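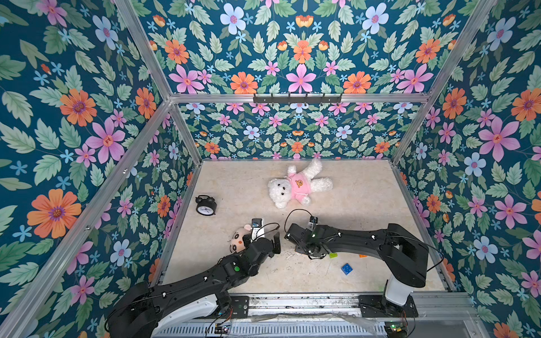
Qu'est-ce qu'on trouve chez Mumov ?
Des jouets d'occasion pour les petits, triés et vérifiés un par un, et de quoi décorer le coin où ils vont finir (papier peint, patères, petites étagères).

Bonjour, moi c'est Nouhaila Fahmy, et Mumov, c'est ma boutique ! J'ai commencé avec 198 jouets entassés dans le couloir de mon appartement, au grand désespoir de mes voisins de palier. Aujourd'hui nous sommes 2, nous avons un vrai local rue Plarkham, et il en passe 2 000 par an sur nos tables - je ne sais toujours pas dire non quand quelqu'un m'apporte un carton.

J'ai un faible pour les peluches, ça se voit assez vite. L'ours blanc tout frisé, avec son haut rose et sa petite tête d'ours imprimée dessus, je l'aurais bien gardé pour moi. Les grosses briques de construction, c'est plutôt le rayon de mon associé : orange, bleues, vert citron, il les aligne contre le mur avant de faire les lots et il ne faut surtout pas y toucher (j'ai essayé, on en a parlé tout l'après-midi).
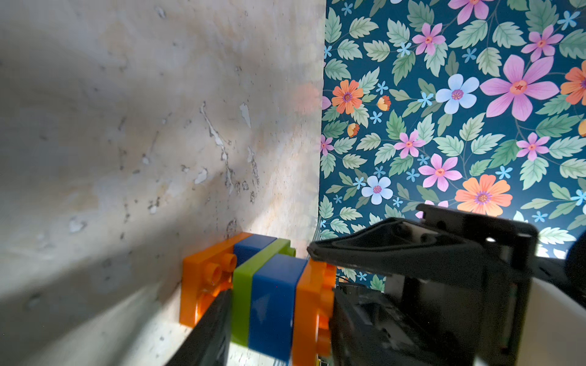 Le papier peint, une longue histoire

Les grandes fleurs orange et roses sur fond bleu canard, on me demande sans arrêt d'où elles viennent. Le motif est édité par Þrastardóttir, une toute petite maison dont je suis tombée amoureuse un mois d'août, en cherchant tout autre chose. J'ai hésité longtemps, c'est chargé quand même ! Et puis j'ai posé un jouet devant, un deuxième, et j'ai commandé les rouleaux le soir même. On le vend aussi au mètre, demandez-nous un échantillon.

Côté tri, on regarde les coutures, les yeux, les petites pièces, et on note tout dans Nindix, notre cahier de stock maison (un tableur, ne rêvez pas). Les réveils à deux cloches ont leur ligne à eux, parce que les enfants adorent les remonter et que les parents, un peu moins. 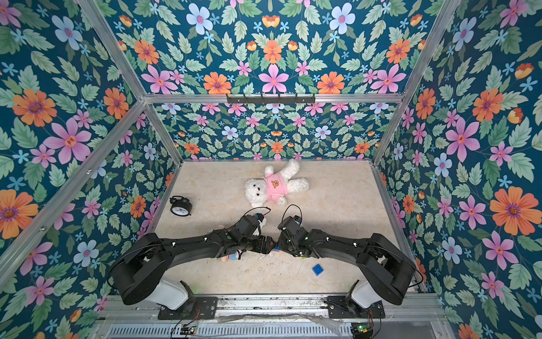 Pour les dépôts, passez quand vous voulez aux heures d'ouverture, avec un sac ou dix. On regarde ensemble ce qui peut repartir, on vous fait un prix, et ce qu'on ne prend pas, vous le remportez. Les cubes tout seuls, les figurines sans leur boîte, ça nous intéresse aussi - on recompose des lots avec. Pour les écoles et les crèches, écrivez-nous d'abord, on prépare les commandes à l'avance.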